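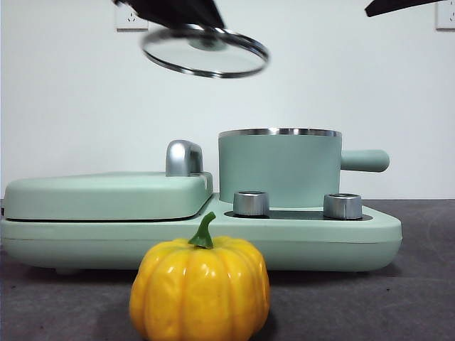

FOR IMMEDIATE RELEASE

Ingvarsson Introduces the Firnness, a Breakfast Appliance for People Who Would Prefer Not to Discuss It Yet

SKELTBY, 9/3/20. Ingvarsson, the small maker of small kitchen goods, will begin selling the Firnness this month. The Firnness is a tabletop breakfast appliance with a hot-sandwich grill on the left, a cooking pot on the right, and one base under both. It comes in a pale mint green. There are no other colors, and the company has asked that letters on the subject be kept short.

The idea is a plain one. Most people who make a hot breakfast at home use two appliances, two outlets, and a stretch of counter they had plans for. The Firnness puts a toasted sandwich and a pot of oatmeal, eggs, or soup side by side and lets both get on with it. The cook is free to stand nearby in a bathrobe.

"We looked at what people do before eight in the morning, and it was mostly looking for things," said Mattes Sauerland, product manager at Ingvarsson. "They look for the pan. They look for the lid that fits the pan. Then they find a lid that nearly fits and use that. We thought we could at least keep the pot and its lid in the same part of the kitchen."

What the left side does

The grill is flat and closes under a thick, rounded lid held by a chrome latch. The latch is the only piece of the Firnness that could be called showy. Early versions had a plain tab in the same green as the rest, and test households kept failing to find it. A curved chrome hook was put in its place, and people stopped writing in.

Two slices of bread and whatever is between them will fit. The owner's booklet gives directions for grilled cheese, for ham and mustard, and for leftover pancakes, which come out crisp and a little surprised. It advises against overfilling. The booklet gave this advice once in its first draft. The final draft gives it four times, the last time in capitals, after a test involving meatballs.

What the right side does

The pot has straight sides and matches the base. It lifts out for pouring and washing. Its round lid is glass with a stainless steel rim and a dark knob in the middle, so that oatmeal can be watched without being let out. Watching oatmeal is a wider hobby than the company had guessed. Several test cooks reported that they did it even when the oatmeal was plainly fine.

The pot will cook hot cereal, boil eggs, warm soup, and heat water for tea if the kettle has been lent to somebody. It won't make coffee. Ingvarsson was asked about coffee at nearly every stage of the work and would like to state for the record that it heard the question each time.

Each side has its own control, so either can be used alone. A person who wants only soup doesn't have to heat the grill out of politeness.

Tested on real mornings

Before settling the design, Ingvarsson sent trial models to 91 households in Skeltby and nearby Nurnorow. The households were asked to use the appliance on weekdays, when tempers are shorter, and to write down whatever came to mind. They returned 320 comments. Almost 200 of those were about cleaning.

"I read every comment, and then I read the cleaning ones again with a cup of tea," said Sang Lương, who led the testing. "People will forgive a breakfast machine for being slow. They won't forgive it for having a crack that cheese can get into. One family sent me a drawing of the crack. It was a good drawing. We used it."

The base that followed is low and wide, with soft edges and fewer places where a crumb might retire. The mint-green finish is matte. In trials, a damp cloth took care of most spills, and a second damp cloth took care of the places the first one had moved them to. The pot and lid can be washed in the sink with everything else. The grill plates should be wiped once they have cooled, and Lương notes that "cooled" was added to this sentence by request.

Other comments led to other changes. The cord was lengthened after three kitchens were found to have their outlets well up the wall and their counters well below. The feet were made grippier. A cheerful three-note tune that used to play when the pot reached a boil has been removed. It had its admirers, all of them under the age of six. The Firnness now clicks.

A few suggestions were read with interest and set aside. These included a clock, a radio, a drawer for spoons, and a setting called "Monday."

On the matter of the green

The color was chosen by a process the company describes as long. Sauerland favored cream. Lương favored a dark red, on the grounds that jam is red. The mint green arrived on a paint card that had been used to hold someone's place in a catalog, and both of them liked it before either could find out whose it was.

"It looks calm," said Sauerland. "I have never been calm at breakfast, so I can't say if it helps. But it looks calm against a white wall, and a lot of people have a white wall."

The color runs over the base, the grill lid, and the pot. Owners who keep it beside a toaster of some other green do so at their own risk. Two greens that almost match will trouble a kitchen for years.

What is in the box

The Firnness comes with the pot and its glass lid, a wooden spatula for lifting sandwiches, and a printed owner's booklet. The booklet has 24 recipes in it, or 23 if the reader agrees with Lương that "Toast, Closed" isn't one. There is no app. The appliance doesn't need to be told the name of the home network, and it has nothing to say to a phone.

Spare parts will be sold from the first day. Ingvarsson has learned from its earlier cookware that the glass lid is what goes first, generally during a conversation, and has set aside 200 of them. They can be ordered by mail or picked up at the Skeltby shop. No questions will be asked about what happened to the old one, although the counter staff enjoy a good account if one is offered.

Where to find it

Sales begin at the Ingvarsson shop in Skeltby and at the company's smaller store in Nurnorow, with orders by mail to follow. A first batch of 200 will go to the two shops. A larger batch is planned for December, when people buy kitchen goods for relatives they suspect of eating cold cereal.

The shops will make sandwiches on the Firnness on the first Saturday of sales, from opening time until the bread is gone. Visitors may bring their own fillings within reason. The staff have been given the final say on what reason is, and they have been reminded about the meatballs.

Test households that took part in the trial may keep their trial models or swap them for the finished appliance. So far most have asked to swap. Two have asked to keep the old one for the tune.

About Ingvarsson

Ingvarsson makes pots, pans, kettles, and tabletop cooking appliances in Skeltby. The company began with a single saucepan, which is still in the catalog and still has the handle people complain about. It runs a repair bench at the Skeltby shop, where its own goods are mended and other people's are looked at with sympathy.

Press samples

A Firnness can be lent to writers and reviewers for two weeks. Please return it with the lid. Reviewers who would like the recipe for leftover pancakes should ask for it by name, as it was left out of the booklet's index by mistake and will be put back in the next printing.

Interviews with Mattes Sauerland or Sang Lương can be arranged through the press desk. Mr. Sauerland is best reached after ten.

More from Ingvarsson

- Repair Bench Now Open Through Lunch
- The Saucepan Handle: Our Reply to Your Letters
- Nurnorow Store Moves Two Doors Down, Keeps Same Bell
- Kettle Descaling Day Returns in December
- Notes for Owners: Why Your Lid Rattles

Contact: Ingvarsson Press Desk, Skeltby | Copyright Ingvarsson. All rights reserved. | Back to top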